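Oltano Help Desk
Ticket: Skovham table cover, plush, Urban range, teal — static and pile marks
Status: Closed
Category: Home textiles / Table covers

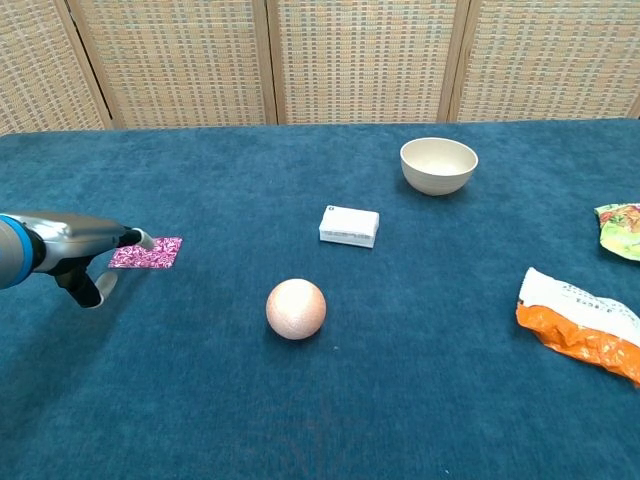 Cover in use, with the pink card, the white box and the ball.

Opened by customer, 9:40 a.m.

I bought the Skovham plush cover in teal, 108 inches long, for the big table in our craft room. We sort and wrap small gifts on it and I wanted something soft so that things would not slide around or get scratched. It has been on the table for 23 days. I like the color and the feel, but I have three problems with it.

1. Thin cards cling to it. When I pick one up it comes away with a bit of a snap, and there is blue fluff on the back. The pink patterned cards are the worst, they have a shiny coating on the underside.

2. Anything left in one place overnight leaves a mark. The white boxes leave a rectangle where the pile is pushed down. It looks darker than the rest from one side of the room and lighter from the other.

3. The foam balls we use for decorations pick up fluff. They are a pale peach color with a sparkly finish, so blue fibers show up badly on them.

I have vacuumed it twice and used a lint roller. The roller made the static worse as far as I can tell. Is the cover faulty or is there something I should be doing?

Order details are on my account.

Reply from support, 11:15 a.m.

Thank you for the clear write-up. I have the order on screen. Before we decide whether this is a fault, please let me know the following:

Has the cover been washed, and if so how?
What is under it? Bare table, a pad, plastic sheeting?
Is the room heated, and do you know how dry the air is?
Does the fluff come out in single fibers or in small clumps?
Can you see any thin spots in the pile?

The last two matter most. Loose fibers left over from cutting are normal on a new plush cover and they stop. Clumps, or spots where you can see the backing, would mean the pile is not anchored properly, and we would replace the cover.

Customer, 2:05 p.m.

Not washed. The label says wash before first use, which I only read today.

Under it is a clear vinyl sheet that was on the table already. I left it on to protect the surface from glue.

The room has an electric heater that runs most of the day in November. I have no way to measure the air but my hands get dry in there.

The fluff is single fibers. I went over the whole cover with a flashlight held low and I could not find any thin spots. The hem is fine too.

Reply from support, 2:50 p.m.

That points away from a fault. The most likely cause of the static is the vinyl sheet. Plush on vinyl builds up a charge every time the cover shifts or somebody leans on it, and a heated room with dry air keeps it there. The loose fibers are then held on the surface and jump to anything with a coating.

Please try these steps in order and tell us what changes after each one. If you do them all at once we will not know which one helped.

Step 1. Take the cover off and shake it outdoors. Wipe the vinyl with a damp cloth, let it dry, and put the cover back. Test with one of the pink cards.

Step 2. Remove the vinyl and put a cotton sheet between the table and the cover. Test again.

Step 3. Wash the cover once, alone, on cold with a mild liquid detergent. No fabric softener. Line dry or tumble on the lowest setting. Clean the lint filter halfway through if you tumble it. Test again.

For the test, lay the card flat on the pile, press it lightly with your palm, slide it a hand's width and lift it by one corner. Note whether it clings and how much fluff is on the back. Use the same card each time and wipe it before you start.

Customer, 4:30 p.m.

Step 1 done. Shaking it out got rid of a lot of fluff, more than the vacuum ever did. The card still clings. Less fluff on the back, but I would put that down to the shaking.

Customer, 5:20 p.m.

Step 2 done. I used an old flat cotton sheet folded double. Clear difference. The card lifts without the snap. There are still a few fibers on it, but they brush off with a finger, where before they had to be picked off.

One side effect: the cover used to grip the vinyl and now it creeps toward the front of the table when I work. By the time I had wrapped a few boxes it was hanging lower on my side.

Reply from support, 5:45 p.m.

Good result on the static. For the creeping, tuck the cotton sheet tight around the table corners first, like a bed, then lay the cover over it. If it still moves, tablecloth clamps on the short sides will hold it. Put them over a scrap of cloth to keep them from biting into the pile. Do not use double-sided tape. It pulls fibers out when you remove it.

Please go on to step 3 when you can spare the cover for a day.

Internal note, 5:50 p.m.

Checked the Wustex care sheet for this fabric. Wash before use is on the sheet and on the sewn label. It is missing from our product page, where it says only "machine washable". Sent to the web team for correction. Also asked them to add a line about vinyl and plastic underlays.

Customer, following day, 8:10 a.m.

Washed last night on cold and hung over the shower rail. It came out of the machine very heavy, be warned. It is still damp along the hem this morning so I will wait.

Customer, 3:25 p.m.

Step 3 done and the cover is back on the table over the cotton sheet, corners tucked. Results:

Card: no cling. One or two fibers on the back.
Ball: rolled it the full length of the table and back. A few fibers, and they blew off.
White box: no fluff at all, but there was never much on the boxes.

It has stopped creeping as well. I did not need clamps.

The marks from the boxes are still a problem. The wash took the old ones out completely, but I left a box standing for an hour while the cover was drying out on the table and there is a faint rectangle again.

Reply from support, 4:00 p.m.

Glad the static is sorted. The marks are the pile lying over in one direction. All plush does this to some degree, and it shows more on a deep color. It is also worse when the fabric is damp, so please judge it again tomorrow once the cover is fully dry.

To lift a mark:

Brush it with a soft clothes brush, first against the pile and then with it. The pile on this cover runs along the length. Stroke it with your hand and the smooth direction is with the pile.

If brushing is not enough, hold a steam iron or a garment steamer above the spot without touching the fabric. A few seconds is plenty. Brush while it is still warm, then leave it alone until it has cooled. Never set the iron down on the cover. The fibers are polyester and will glaze, and a glazed spot cannot be repaired.

For anything that has to stay out overnight, a tray is the simplest answer. It spreads the weight, and you can lift everything off in one go.

Customer, next day, 10:30 a.m.

Dry now. A box left overnight made a mark, but it brushed out in a few strokes. I steamed one older dent left by the tape dispenser, which is a good deal heavier, and that came up too. I can live with this.

I have put the boxes on a tray and moved the cards to a shallow drawer. The balls stay out. They are so light they leave nothing behind.

Two last things. Can the cover go on for the winter without another wash, or should I keep to a schedule? And what about glitter? The balls shed a little and I can see specks in the pile.

Reply from support, 11:05 a.m.

No schedule needed. Wash it when it looks dirty or when fluff starts turning up on the cards again. Every wash wears the pile a little, so there is nothing to gain from doing it often. Between washes, use a vacuum with the upholstery nozzle, on low suction, with the pile.

For glitter, skip the lint roller. A slightly damp rubber glove works better. Stroke the cover one way and the specks gather in a line at the edge of your hand. Rinse the glove and repeat. Shaking the cover outdoors will get most of what is left. A few specks will stay in until the next wash.

Please keep the vinyl off. If you need protection from glue, put a cutting mat or a sheet of kraft paper on top of the cover while you work and take it off afterward.

Customer, 11:40 a.m.

Glove works. Fine to close this.

Resolution

Cause of static and lint transfer: cover used unwashed over a vinyl sheet in a dry, heated room. Fixed by replacing the vinyl with a cotton sheet and washing the cover once on cold.
Cause of marks: normal flattening of the pile. Brush or steam from above.
No fault found. No replacement or refund issued.

Internal note after closing

Product page now carries the wash-before-use line for all Urban plush covers. The underlay note is waiting for approval from Skovham. Their draft is over the 200 character limit for the care box and has gone back to be shortened.

Related tickets: eight others on the same cover, all lint, none with thin pile. The saved reply for lint has been changed to ask about the underlay first.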